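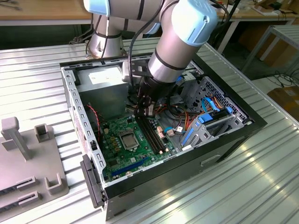
Two empty memory slots are a perfectly good reason to keep a computer, according to one resident who wrote in when Fallmont put its old desktops on the disposal list in November. Throwing out the whole machine over a missing stick of memory, the letter went on, was like selling the house when the pantry ran low.

The town seems to have come around to this view, or at least to the price of it. Fallmont will rebuild as many of its retired desktops as it can over the winter and hand them to households that ask, under a program called Hedetti. The name was chosen from 66 suggestions. What the other 65 were like has not been disclosed.

There are 400 computers in the first batch, all of them out of town offices and the two library branches, and most in the kind of tower case that has spent its working life being kicked under a desk. Each one gets its side panel taken off and its insides looked over. Power supplies are tested. Memory is replaced, and processors get a new cooler where the old one rattles, which by the sound of the reading room at the Iyer branch will be most of them.

Parts come from Trollitetti, a repair shop on the east side that has been saving memory and fans out of dead machines for years and has lately run out of shelves. The shop quoted the town $31 a computer, screws included. The screws had been a sticking point. An earlier draft of the agreement left them out, and for a couple of weeks it looked as though Fallmont would own a fleet of desktops held shut with tape.

Drives will be wiped before anything else is done. A notice to town staff asks them to save whatever they want to keep and adds that this does not mean all of it. One department has already requested an extension to go through its holiday party folder.

Nobody is promising speed. The finished machines should manage email, homework, tax forms and a moderate number of open tabs, a figure the program leaflet declines to define. Monitors are not included. Keyboards are, though the leaflet warns that some have lost the use of a letter and that applicants may state a preference.

The town received 1,957 requests for the 400 computers, so there will be a drawing. Entries are closed. Households that miss out go onto a list for the second batch, which depends on the offices getting new computers, which depends on the budget.

Posted December 2, 2025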